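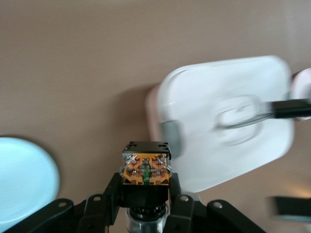 클로몬 탁상 피복지 CL-334
시르니스 공용비품지원센터 소모품 안내

품목 분류: 소모품 > 상판 보호재 > 종이류
공급 단위: 롤
공급 대상: 등록 기관 및 단체

제품 개요

클로몬 탁상 피복지 CL-334는 공용 탁자와 작업대의 상판을 일시적으로 덮어 긁힘과 얼룩을 줄이기 위한 무표백 종이 제품입니다. 단체 급식, 공예 수업, 행사 접수, 물품 분류 등 여러 사람이 같은 탁자를 번갈아 사용하는 현장을 대상으로 공급하고 있습니다. 표면에 비닐 코팅을 하지 않았으므로 연필과 수성 펜으로 직접 자리 이름이나 구획선을 표시할 수 있으며, 사용을 마친 뒤에는 오염 정도에 따라 종이류로 배출할 수 있습니다.

본 제품은 종전에 공급하던 페도 피복지를 대체합니다. 페도 피복지는 재고 소진 시까지만 출고하며, 두 제품을 한 탁자에 이어 붙이는 경우 두께 차이로 이음매가 들뜰 수 있으므로 혼용을 권장하지 않습니다.

기본 사양

품번: CL-334
재질: 무표백 크라프트지
색상: 갈색(생산 시기에 따라 농담의 차이가 있음)
표면: 한 면 평활 처리
롤 길이: 200m
심지 안지름: 3인치
인쇄: 없음
포장: 종이 띠지 및 외부 포장지

폭은 표준형과 광폭형 가운데 선택할 수 있습니다. 표준형은 일반 회의용 탁자에, 광폭형은 상판 양옆으로 종이를 접어 내려야 하는 대형 작업대에 적합합니다. 신청서에 탁자의 가로와 세로 치수를 기재하면 담당자가 확인 후 알맞은 폭을 안내합니다. 치수가 기재되지 않은 신청은 표준형으로 처리됩니다.

설치 방법

상판의 먼지와 물기를 제거한 다음 평활면이 위로 오도록 롤을 펼칩니다. 롤에서 막 풀어낸 종이는 말리려는 성질이 남아 있으므로 반대 방향으로 가볍게 한 번 감았다가 펴 주십시오. 종이의 한쪽 끝을 상판 아래로 접어 넣고 고정한 뒤 반대쪽에서 당겨 주름을 폅니다. 모서리는 봉투를 접듯이 안쪽으로 접어 마감합니다.

고정에는 종이테이프 또는 탁자용 집게를 사용합니다. 양면테이프는 철거할 때 상판에 접착제가 남을 수 있어 목재 상판에는 사용하지 마십시오. 두 폭을 나란히 깔아야 하는 경우 손바닥 너비만큼 겹치고, 겹친 부분은 이용자가 앉는 쪽에서 보아 위로 들리지 않는 방향으로 둡니다.
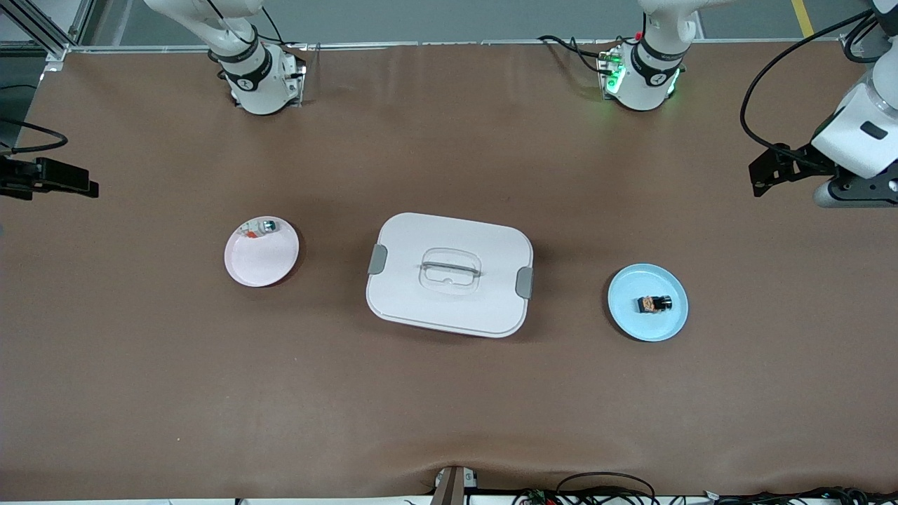 매끈한 갈색 종이를 덮은 대형 탁자

사용 환경별 유의사항

급식 및 다과
마른 음식과 개별 용기에 담긴 음식을 차리는 데 적합합니다. 본 제품은 식품 직접 접촉용으로 공급되지 않으므로 음식을 종이 위에 바로 올려놓지 마십시오. 국물이나 음료를 쏟은 때에는 마른 천으로 눌러 흡수시키고, 종이가 불었으면 해당 구간을 잘라 교체합니다. 젖은 종이를 문지르면 보풀이 일어 상판에 붙을 수 있습니다.

공예 및 미술 활동
수채 물감, 풀, 점토 작업에 사용할 수 있습니다. 유성 도료와 용제는 종이를 통과하므로 별도의 방수 깔개를 먼저 깔아야 합니다. 칼 작업을 할 때에는 반드시 재단용 매트를 함께 사용하십시오. 피복지만으로는 칼날로부터 상판을 보호할 수 없습니다.

물품 분류 및 검수
밝은색 물품과 어두운색 물품이 모두 무난하게 구별되는 바탕색이므로 기증품 분류나 비품 검수 작업에 널리 쓰입니다. 품목별 구획을 종이에 직접 적어 두고, 작업이 끝나면 해당 부분만 잘라 인수인계 기록에 첨부하는 기관도 있습니다.

열기구 주변
전열기, 가스버너, 초를 사용하는 탁자에는 본 제품을 설치할 수 없습니다. 조리 직후의 냄비나 주전자를 놓을 자리에는 내열 받침을 사용해 주십시오.

보관

롤은 포장된 상태로 세워서 보관하는 것을 원칙으로 합니다. 눕혀서 여러 단으로 쌓으면 아래쪽 롤이 눌려 고르게 풀리지 않습니다. 습기가 많은 창고에서는 바닥에 깔판을 놓고 외벽에서 떨어진 곳에 두십시오. 직사광선을 오래 받은 종이는 색이 옅어지고 접는 자리가 갈라지기 쉽습니다. 개봉한 롤은 띠지로 다시 묶어 먼저 사용합니다.

함께 신청할 수 있는 품목

탁상용 절단대(표준형): 표준형 롤 전용이며 톱니형 절단날을 장착하고 있습니다. 어린이가 참여하는 행사에서는 절단대를 행사장 밖에 두고 종이를 미리 잘라 반입하시기 바랍니다.
바닥형 거치대(광폭형): 바퀴에 잠금장치가 있습니다. 대여 품목이며 신청 기관이 직접 반납합니다.
종이테이프: 낱개로 신청할 수 있습니다.
탁자용 집게: 상판 두께에 맞추어 소형과 대형으로 나뉩니다.

신청 및 출고

신청서는 매월 접수하며, 당월 접수분은 다음 달 초에 일괄 출고합니다. 1월은 재고 조사로 출고가 중단되므로 연초 행사를 계획하는 기관은 12월 접수분에 필요한 수량을 포함해 주십시오. 한 회차의 전체 출고 한도는 200롤이며, 신청량이 한도를 넘으면 급식 시설과 교육 시설에 우선 배정합니다.

수령 장소는 센터 본관과 카바나투안 분소 가운데 선택할 수 있습니다. 카바나투안 분소에는 광폭형 롤을 상시 비치하지 않으므로 사전에 재고를 확인하시기 바랍니다. 분소의 수령 시간은 오전 9시부터 오후 4시까지이며 점심시간에는 창구를 운영하지 않습니다.

교환 및 반품

포장을 뜯지 않은 롤은 출고 회차가 마감되기 전까지 교환할 수 있습니다. 운송 중 가장자리가 찢기거나 심지가 찌그러진 제품은 개봉 여부와 관계없이 교환 대상이며, 손상 부위와 띠지의 생산 표시가 보이는 사진을 함께 제출해야 합니다. 색상의 농담 차이는 교환 사유에 해당하지 않습니다. 한 행사장에서 여러 롤을 사용할 때 색을 맞추고자 하는 기관은 신청서 비고란에 ‘동일 생산분’이라고 기재해 주십시오.

담당

제품 사양 및 폭 선택: 물품관리과 닝시 망군답
신청 접수 및 배정: 물품관리과 딜루바 로이
카바나투안 분소 수령: 파시타 아키노

관련 문서: 상판 보호재 선택 기준, 대여 거치대 반납 절차, 페도 피복지 공급 종료 안내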